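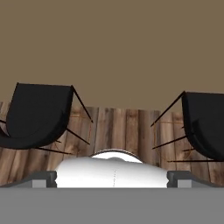
How to Write a Support Letter for Someone's Immigration Case

Filed under: Paperwork & Rights / Letters and Forms

December 24, 2020

Sooner or later, if you have friends who came from somewhere else, one of them will ask you for a letter. They'll ask apologetically, as though they wanted a kidney. The lawyer will have said something like "get a few people to write in," and the few people will then spend two weeks staring at a blank page and producing the sentence "I have always found her to be very nice."

I have written eleven of these. My first was terrible. It went in for Sigrún Lykkegaard, who had the good manners to hand it back with only the word "longer?" written at the top. What follows is the method I've pieced together since. I'm not a lawyer and this isn't legal advice, so if your friend's lawyer tells you something different, listen to the lawyer and think no less of me.

1. Ask what the letter is for

"Immigration letter" covers a lot of ground. Yours might be meant to show that a marriage is real, that a person has good character, that they've lived in one place for a long stretch, or that their kids would have a hard time if they had to go. Each of those wants different material. A page of praise for someone's honesty does very little for a case that turns on where they were living one August.

Ask your friend, or have them ask the lawyer, these things:

- What should the letter show?
- Who should it be addressed to?
- Is there a case number, and should it go on the letter?
- Does it need to be notarized, or signed under a particular statement?
- When does the lawyer want it? (Treat the answer as a day earlier.)

2. Say who you are, quickly

One paragraph. Your full name, where you live, what you do for work, and your own status if the lawyer wants it mentioned. Some people feel the need to establish themselves as a pillar of the community before proceeding. Resist this. The reader has a stack of paper and would like to know whether you're a coworker, a cousin, or the landlord.

3. Say how you know the person

Give a place, a date as close as you can honestly get, and how often you see each other. "I met Vilhjálmur Þórarinsdóttir when we were both hired at the Flutside warehouse, and we worked the same shift for five years" is a fine sentence. It won't win prizes. It does tell the reader that you had a good long look at him.

If you don't remember the exact date, say so and give the season or the year. Don't guess and then type the guess as though you'd checked it. Other documents in the file will have dates in them too, and you don't want yours to be the one that disagrees.

4. Tell two stories

This is the part everyone skips, and it's most of the letter. Adjectives are free. Anybody can call a friend hardworking, and everybody does, generally in the same breath as "caring" and "a wonderful person." What the reader can use is something you saw with your own eyes.

Weak: "He is extremely generous and would do anything for anyone."

Better: "When my car died that winter he drove me to work every morning until I could pay for the repair. He lived in the other direction. He would not take gas money, though I left some in the cup holder and found it back in my coat."

Two stories like that are plenty. Pick ones that fit the purpose you found out in step 1. If the letter is about a marriage, write about the two of them together: the dinners, the argument over the couch, who sat in the waiting room during the surgery. If it's about being a parent, put the children in it. The time your friend beat you at darts can stay out, however much it still bothers you.

5. Leave out the parts you don't know

If you only heard about it, either skip it or say who told you. The same goes for anything to do with how your friend entered the country, what papers they used, or any arrest. You may think you're being helpful by explaining it. You may be explaining it wrong, in writing, over your signature. Ask the lawyer whether the subject should come up at all – sometimes it has to, and then they'll want a say in how.

Also leave out your views on immigration policy. I know they're good views. Save them for your senator, who has someone on staff to read them.

6. Keep it to one page, or a bit over

My rejected letter for Sigrún ran to five sentences. Its replacement ran to three pages and included weather. Somewhere between those lies the correct length. Type it, use a normal font, and leave the decorative border to the bakery.

7. Close, sign, date

Say that what you wrote is true to the best of your knowledge, in whatever words the lawyer gives you. Say whether you're willing to be contacted, and put down a phone number you really do answer. Sign in ink. Then read it once more out loud, which is how I caught myself having spelled my friend's last name two different ways in a letter swearing I'd known him for years.

Keep a copy. Cases take a long time, and you may be asked to write an updated one. You'd like the second letter to remember the same things as the first.

A skeleton you can steal

[Date]
To: [whoever the lawyer says]
Re: [Full name of your friend, case number if needed]

My name is ____. I live in ____ and work as ____.
I have known ____ since ____. We met ____ and see each other ____.
[First story.]
[Second story.]
[One or two sentences on what you think of this person, now that you've earned them.]
[Truth statement from the lawyer.]
[Signature, printed name, phone, address.]

Fill in the blanks, take out the brackets, and please do take out the brackets. I've seen one go out with "[First story.]" sitting there above a perfectly nice signature. It was caught at the copy shop.

If your friend doesn't have a lawyer yet, that comes before any letter. Look for a licensed attorney or an accredited representative, and be careful with anyone who promises a result or wants you to sign a blank form.

18 shares | 2 comments

Related in Letters and Forms
Getting a document translated and certified
What to bring to a first meeting with an immigration lawyer
How to change your address without losing your mail
Notary stamps: when you need one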